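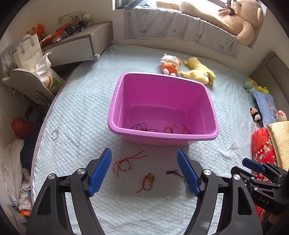

I get a lot of mail about what to buy first if you want to try robot gear at home, so I'm putting my shopping notes in one place. I've spent too much money on this hobby already and you may as well have the benefit of it.

Start with the list of jobs. Mine was small stuff: bracelets and cords into a tub, socks into a drawer, toys off the bed. I wrote that down in June before I looked at a single price, and it saved me from a very handsome arm from Troncoso that was far more arm than I needed (I still visit the web page sometimes).

Fingertips wear out, so buy spares with the first order. My Plonton pads came in a pack of 6 and the shipping cost nearly as much as the pads. Put both on one order and you only pay it once! Soft textured pads are the ones I'd get for string and thin cord. Hard plastic tips drove me up the wall.

Set aside something for boring things - batteries, a charger, memory cards, a case, the little screws that roll under the dresser. I allowed $50 and spent $90. My friend Sebastián Herrera keeps a separate envelope for this and I have started copying him.

Practice items should cost you next to nothing. Red string bracelets, knotted cord, a thin bangle, a plastic tub with a good thick rim. Cord is harder than it looks because it tangles and flops, so if a seller will let you try before buying, bring your own cord along. The Wirkis shop let me stand there for 47 minutes picking up the same bracelet. Bless them.

Think about whether you need one gripper or two. Two is lovely for holding a thing open while you drop something in, but it doubles the pads and the charging. I'd rent the second one for a month if you can find a place that does it.

Measure your storage too. I didn't, and the Ivasia case is now living in the hall closet with the vacuum sitting on top of it.

Next time I'll go through used gear and which parts I'd never buy secondhand. Cables, mostly.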